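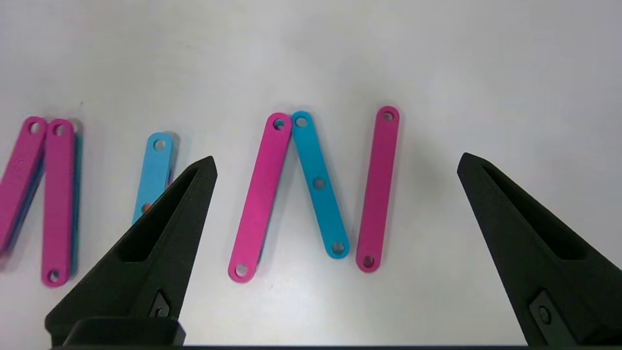 I have read the whole thread on sorting the link sets for the Kemeys table and I still think we should sort by hole count first and color second. Color is what everyone reaches for, me included, and it is how the kit ends up in its present state. Lay a few out on a white tabletop and the trouble shows up fast: the pinks look like a family, the blues look like a family, and then you notice a pink with a hole at the top and a hole at the bottom leaning against a blue with a third one in the middle. A kid building a zigzag does not care. A kid building the four-bar from the Flimden sheet cares a great deal, usually at volume.

On Jan 9:40 pm Niloufar Esfahani wrote:
> Can we please settle the bins before November? I vote color. It is
> pretty, it is fast, and parents can do it while talking. My count of
> the Midberg tub is 1,532 pieces, of which 605 are blue of one kind
> or another. I would like those hours of my life acknowledged.
> Also, do light blue and the more cyan one go together? I put them
> together, then apart, then together again.

Hours acknowledged, Niloufar. I would bake something but you have had my baking.

On the blues: together. If we go by holes the question goes away, and I would like it to go away.

What I'm proposing is 4 trays, long and short links in two each, with the pegs in the old Vanetti tin where they have always lived. Anything stacked gets pulled apart before it goes in. I know a blue tucked under a pink looks like one link when you are tired. I have filed a good many that way and I expect some of you have found them.

The labels from last time said "LINKS (MISC)" on every tray. I made those labels. I will make new ones.

Does anybody still have the lid to the Midberg tub? It was on top of the filing cabinet, and then it was a sled.

> P.S. Someone put dominoes in with the pegs. I left them there on
> principle.

Fine by me.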